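Tultamness method

I've kept this page going for a while, so bear with my chatty tone. The Tultamness method is a way of teaching a robot arm small kitchen chores from recorded demonstrations, and it's named after the town where our group at Canora got started. A person steers the arm through a chore, we save the motion along with the video, and a model learns to copy it. Our training set has 254 demonstrations, all from a toy kitchen. The hardest part to learn is the grasp inside the saucepan, where the fingers have to go down among the toy food without bumping the rim.
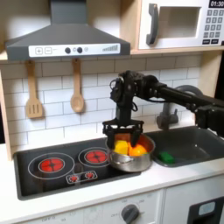
Shifting the view

Henríquez, our training code, crops and shifts every video a little (I love this part!), so the model can't just memorize where things sit. The pot may end up way over at the left with the sink at the lower right, and the model still has to find the yellow piece.
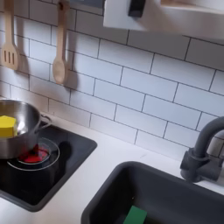
Results

Training takes roughly 2000 steps. With 5 camera views held back for testing, the Gestville version did better than our first one on 9 chores, though it still fumbles round pieces.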